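Where Do All the Pens Go? Storage, Sorting and Loss on a Shared Worktable

Project report, second-year Design and Everyday Life module, Cleltthorpe

1. Why we did this

There are five people in our project group and, on the morning we chose a topic, we had one working pen between us. It belonged to the room. Our tutor suggested that we might look at something close to hand, and we took that more literally than was meant.

The question we settled on was how pens and other small writing things should be kept on a worktable that several people share. It is a modest question. The group on the next bench was redesigning the bus network, and they were kind about it.

We read what we could find on desk storage, most of which was trying to sell us desk storage. The rest fell into two camps. One says that everything should be visible, so that people can find it. The other says that everything should be put away, so that people can think. Both camps are confident and neither seems to have shared a table with us.

2. What was on the table

Before changing anything we made a list of every writing item that lived in the room. The total was 110, a figure we reached after arguing over whether a cap with no pen counted (it did not) and whether a pen with no cap counted (it did, with sympathy). Two members of the group did the listing while the rest tested things on scrap paper.

The bright ones caused the most discussion. A pink pen with a long clip down its cap is easy to spot from the doorway, and we suspected that it was also easy to walk off with. Black pens have the opposite problem: people put them down and cannot pick them out again among cables, shadows and other black pens. Yellow did well for being found and badly for being used, as yellow on white paper is mostly a private matter between the writer and the page.

We also noted the print on the barrels. Some of it was so small that it told us very little about what the pen was for, and we ended up sorting by cap colour because it was quicker. This is presumably what everyone else does too.

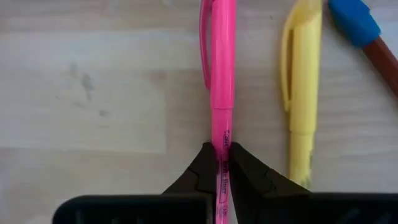

3. The containers

We compared two kinds of home for the pens. Our names for them come from a list the group drew up late one Sunday, when all the sensible names had been used by other projects.

Saso was the open basket: orange plastic, rectangular, with small square holes all along the sides. It is cheerful and hard to lose. You can drop a pen into it without looking, and for that reason people put other things in as well. By the end of the first week Saso held a ruler, a quantity of receipts and half a packet of throat sweets. Pens lie down in it and sink beneath whatever arrives next.

Dindix was the clear plastic container, also rectangular, in which pens can stand or lean. You see what is there before you reach for it. It takes up less of the table than Saso and it discourages receipts, though it did not discourage them completely.

We considered a third option, Lu, which was a drawer. Lu was abandoned early. The drawer in question was in another room and the walk put people off.

4. How we tested them

The two containers stood side by side in the middle of the table, on the light butcher-block top, so that neither had the advantage of being nearer the door. The big white globe lamp went towards the back, where it could not be knocked by an elbow. We then asked people using the room to return pens wherever they liked and marked each return on a tally sheet. We ran this through June and recorded 629 returns in all.

We should admit to a weakness in the method. Being watched by someone with a tally sheet makes people unusually good at tidying. One person put the same pen back three times.

5. What we found

Pens went back into Dindix more often than into Saso, and the gap widened as the weeks passed. When we asked why, the usual answer was that it already had pens in it. People seem to follow the pens. A container with a few upright ends showing says what belongs there more clearly than the label we had made, which fell off anyway.
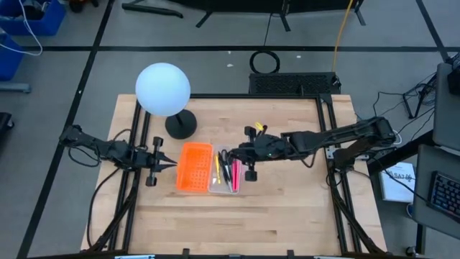
Fig. 2. Saso (orange) and Dindix (clear) on the worktable, with yellow, black and pink in Dindix.

Mixing colours did no harm. We had planned to give each colour its own place and had drawn a rather handsome diagram of this, but with only a handful of pens standing in a clear box the diagram was solving a problem that did not exist. It is included in the appendix because it took a whole afternoon.

Losses were harder to measure. Roughly a fifth of the pens on our first list could not be found on the last day. We had hoped to say which container lost more, but a missing pen leaves no record of where it was last kept. The throat sweets also went.

6. What we would change

The tally sheet should have had a column for the time of day. We think that most pens go astray just before lunch, when people leave quickly with whatever is in their hand, but all we have for this is a feeling and one confession.

We would also try two clear containers against each other, one tall and one shallow. Our comparison changed the colour, the height and the sort of side all at once, so we can't say which of them mattered. Our tutor pointed this out in the first week and we wrote it down, with the one working pen, and then lost the piece of paper.

7. Recommendations for the room

Keep the clear container in the middle of the table and leave a few pens in it at all times, as bait. Let the basket be for everything else, since it will be anyway. Throw out dried-up pens on the day they are discovered - we found that people test a dead pen, sigh and put it carefully back.

The room has agreed to keep both containers until next term. The working pen has been returned.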